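# Teaching the grippers to do the laundry - gallery

Hello again! It's been a busy January at Groltbridge and I promised I'd put something up before everyone forgot what we were doing. For anyone new, I'm one of the people who spends the day with a gripper in each hand, doing household jobs very slowly so that a robot can learn them from us later. We've moved on from cups and cutlery (thank goodness) and we're now on to cloth, and cloth is a whole different animal.
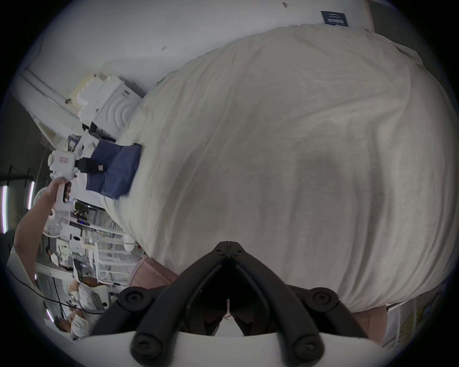 We started with big, soft bedding because Beverley Entwistle, who plans our task list, wanted the hardest stuff tackled while we were all still fresh. I had my doubts. With a cup you know where the handle is, and it's in the same place every time you look. A duvet has no handle, and whatever you did to it last time has changed what it looks like now. You pinch a corner, lift, and the corner you wanted is suddenly somewhere in the middle of a great big heap.

The grippers themselves are easy enough to get on with. You squeeze, the two fingers close, you let go and they open. Two fingers is plenty for a folded cloth but it does make you think about how much work your other three normally do! My first morning I kept wanting to smooth things flat with my palm, and of course there isn't a palm. You end up stroking the fabric with the outside of the jaws, a bit like icing a cake with a pair of pliers.

Some things I've learned so far, in no special order:

**Go slower than you think.** Stuart Goodall looks over every recording and he can tell straight away when somebody's hurrying towards lunch. If the hand is moving too fast when it reaches the cloth, he chucks the whole run out. I lost 7 of mine in one afternoon and sulked for the rest of it.

**Look where you're pinching.** The camera rides along with the gripper, so it only gets to see what you point it at. I'm forever turning my head to check on something and leaving the wrist where it was, and then there's a lovely long stretch of recording that would teach a robot to stare at a wall.

**Don't fix mistakes in secret.** If a fold slips, we're meant to leave it in and put it right at the same careful speed. Bożena Zieliński was very firm about this when she trained us. She says the putting-right is worth more than a perfect fold, as a robot is going to drop things too and it needs to have seen somebody pick them up again. I was a bit embarrassed about mine at first, but I've stopped minding. Well, nearly.

**Swap hands.** I'm hopelessly right-handed, so my left does all the holding and my right gets all the glory. We now have to do every fifth run the other way about. Mine look like they were done by a toddler wearing oven gloves, but they've been accepted, so there we are.

People keep asking how many goes it takes. As a team we've done 1,215 cloth runs so far, and the plan was 1,000, so we're allowed to feel smug. That covers folding, unfolding, laying one thing on top of another, and picking something small up off something large and squashy. The last one sounds like nothing. Try it with a pair of tongs on your own bed tonight and tell me how you get on! The bedding gives way underneath, so you go down to meet the thing you want and it keeps sinking away from you.

We did have a go at the other way of teaching too, which is remote control. Hayley Crabtree set it up over at the Votmont room, where you sit in a chair and move a pair of handles and the arms across the room copy you. It's great fun and you feel like a crane driver. I found it much harder with cloth, though. With the hand-held ones you can feel the fabric tug a little when it catches, and in the chair there's none of that, so you're going entirely by eye. Hayley reckons you get used to it after a week or so. I managed 5 good folds in a whole session and had to go and lie down - on an unfolded blanket, naturally.

So for now it's the hand-held grippers for anything soft, and the chair for boxes and jars and things that keep their shape. That could change once the Kalniņš fingertips turn up, which are meant to be grippier. Stuart has been promising them since before Christmas.

Next up is pillowcases. Sandra Pilkington has already tried one and reports that getting the pillow in is a two-person job, which I could have told her from thirty years of doing it at home. We'll be trying it in pairs from Thursday, so that's four grippers and one pillow. If you're at Masovness and fancy joining in, bring short sleeves and a bit of patience, and have a word with Beverley about a slot. The afternoons are filling up but there are still gaps before ten in the morning.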